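Sat 21 May

The grasp success numbers from the January data never sat right with me, so this week I retrained the policy on hand-held demos only. No arm in the loop, just the gripper tool and whatever was lying near the desk. I recorded 106 demos with 23 objects and held out 10 of the objects for testing.

Clear plastic is the hard case. The old model, Kaltik, used depth and tended to close too early on anything see-through. The new one, Lirkus, only gets the wrist view.

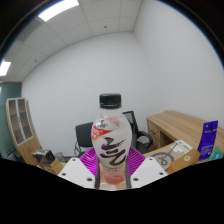 *Clear bottle with a white label, held upright between the fingers.*

Labels seem to help a lot. With the label facing the camera, Lirkus missed once in 35 tries. I turned the same bottles around and the misses went up to six, which is still better than Kaltik did on its best day.

I haven't tried bare bottles yet. I also want to rerun everything with the ceiling lights off before I touch the training code again.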